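Equipment spend – where we've got to, 16th November

Hi Amber,

You asked for something short on the money before your meeting, and I've already gone over a page in my notebook, so sorry in advance! The good news first: we're inside the budget, the hand-held grippers are in use, and I've stopped changing my mind about the tables.

Grippers. We bought 2 of the Rudell ones in March, as agreed, and I'd still buy them again. They're light, people get the hang of them in a morning, and the jaws have held up well. I did look at the Nemberg model too (Antoniuk were keen to sell us one, and sent a very glossy brochure), but the spare jaws cost nearly as much as the tool and I couldn't square that with what's left. I'd like to order a third Rudell in the new year so that we always have one charged.

The arm. I know this is the bit you really want to hear about. I've held off. We had a long call with Cleltilska about lease or buy, and leasing looks dearer over 3 years but leaves us free to walk away if the thing doesn't suit us. My feeling is lease. I'd rather we had more recordings done first, though, because what we record now decides how much reach we need, and reach is what pushes the price up. We're at 208 recordings of everyday desk jobs, mostly picking up, putting down and moving things along.

Plugs and switches are the jobs I'd most like to spend on next.
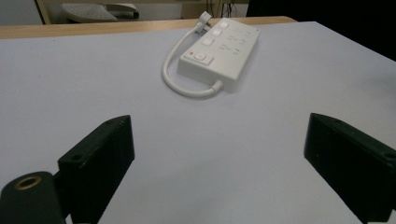 They ask a lot more of a gripper than a mug or a box does. Small buttons, narrow slots, a cord that never lies the same way again once you've moved it – I'd want finer fingertips for all that, and those weren't in the original plan. The softer tips come in packs of 20, which would see us through a good long while, and I can cover them from the underspend on tables if you're happy for me to move it across. I'd also like a few different power strips and plugs to practise on. They're cheap, but I'm putting them down as equipment so they don't vanish into stationery.

Two things I need from you, then: a yes or no on moving the table money, and a steer on whether the lease would come out of this year or next. I'll chase Cleltilska for a written quote in the meantime and send it on when it lands.

All the best,
Hamish Trevaskis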